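Visit report: the Davent firearms licensing office and deactivation workshop

The visit took place on Oct 24, 2024, at the invitation of Engelbert Leitner, who heads the licensing side. Four of us attended. The purpose was to compare the Davent procedure for renewals and surrendered weapons with the one in our own district, ahead of the consultation on the storage rules.

Licensing occupies the ground floor. Applications arrive on paper or through the online form and are given a reference on the same day. A renewal notice goes out 82 days before expiry. If the holder does not reply, a second notice follows at 40 days, this time by recorded post. A certificate that lapses is not extended informally. The holder has to lodge the weapon with a registered dealer or with the office until a new certificate is issued.

Ghizlane Morsy took us through the medical check. The applicant's doctor receives a standard letter with five questions and has 60 days to return it. A missing reply stops the file. She considers this the weakest part of the procedure, as the applicant has no control over the delay and there is no agreed fee for the doctor's time. Two of the shooting clubs have objected in writing. The gun control groups in the region have objected as well, on the ground that the letter asks only about the past five years.

Home inspections are done by two officers together. They check the cabinet, its fixings, where the keys are kept and whether ammunition is locked away separately. The form runs to three pages and the holder signs each one. We asked for a blank copy and were given one.

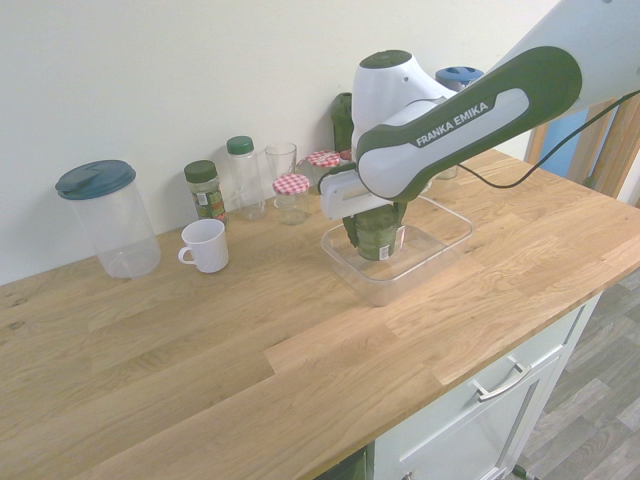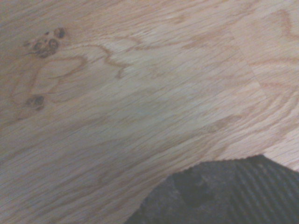
Surrendered weapons are recorded at a separate counter with its own entrance. The clerk enters make, calibre and serial number in the Loltov register, and a second clerk reads the entry back against the weapon before the receipt is printed. Weapons handed in without a certificate are held for 365 days in case a court or an heir makes a claim. After that they go for destruction, or for deactivation if a museum has asked for them.

Fadime Coşkun runs the deactivation workshop. The barrel is slotted and plugged, the bolt face is ground at an angle, and the moving parts are welded so that the weapon cannot be stripped. Each step is signed for. She would like the specification to say more about older revolvers, where the present wording leaves the treatment of the cylinder to the inspector.

Points to raise at home:

The read-back by a second clerk. We have one clerk per entry at present.

Recorded post for the second notice. The cost should be set against the number of late renewals before any decision.

The medical letter. Our form has no return date at all.

Leitner has agreed to send the written procedure for estates, which we did not have time to cover. Questions on the inspection form should go to Morsy directly.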